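Mevberg sells one thing, a two-armed bench cell called the Umine, and the product lead who has looked after it since the first prototype would prefer to talk about its front rail. "People ask about the arms," she says. "The rail is where we spent the money. Both bases bolt to it, and if that moves, nothing else you do matters."

We met in the company's workshop at Mosley in December, on a morning when the heating was out and everyone kept their coats on. The Umine ships as a flat pack of aluminum posts, wall panels, a tabletop and two arms with grippers. Mevberg also rents it by the month, with setup and a support line included, and the rental side is now the larger part of the business.

Her customers are mostly small repair shops, colleges and tool libraries that want something to handle the sorting and putting away. Hand tools were the first job she quoted for. "Wrenches are awkward. They're shiny, they're flat, and they lie on top of each other. A customer who sees a demo with foam blocks doesn't learn anything about his own shop."
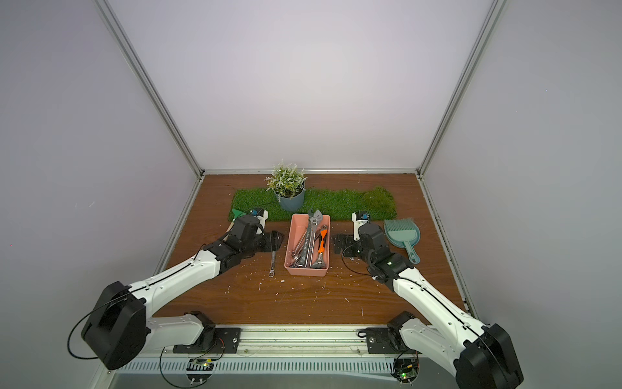
She is careful about what she promises. The software that comes with the rental covers picking up, placing and laying out. Anything that needs force, such as turning a nut, is outside the contract, and she says the sales team has been told to put that in the first email.

I asked how long it takes a new customer to get going. The standard package includes 2 days on site with a Mevberg technician. Most of the first day goes to bolting the cell together and checking that the arms agree on where the table is. On the second, the customer brings out whatever they want handled. "We ask them to bring the real stuff, dirty if it's dirty. Some of them clean it all up for us the night before, and then we have to send them back for the rest."

The rental price is 469 dollars a month for the cell, with a one-time setup fee of 115. She thinks the fee is too low and expects it to go up. Replacement gripper fingers are charged separately, and a shop that handles steel all day should plan on buying them.

Her main complaint about her own product is the cabling. On the current model the cables run along the outside of the arms, and the boards sit under the front rail where they are easy to reach and just as easy to bump. A cover is being drawn up. Baumgartner, which makes the panels, has been asked to quote for it – she would not say when it might ship.

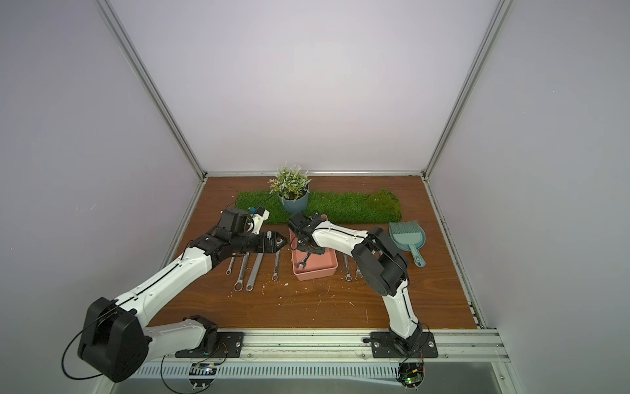

The Umine cell at work, with wrenches laid out on both sides of the tray.

Speed comes up in every sales call. Her answer is that a person with two good hands will beat the Umine at sorting wrenches, and a shop should not rent one to save minutes. "If you have someone standing there anyway, let them do it. We're for the shop that leaves a pile at six in the evening and wants it gone through."

Two customers have returned their cells this year. One closed its workshop. The other had a bench too shallow for the frame and had measured it wrong, and Mevberg now asks for a photo with a tape measure in it before anything is shipped.

Orders for the next batch are open, and existing renters can swap to the new cable cover without paying the setup fee again.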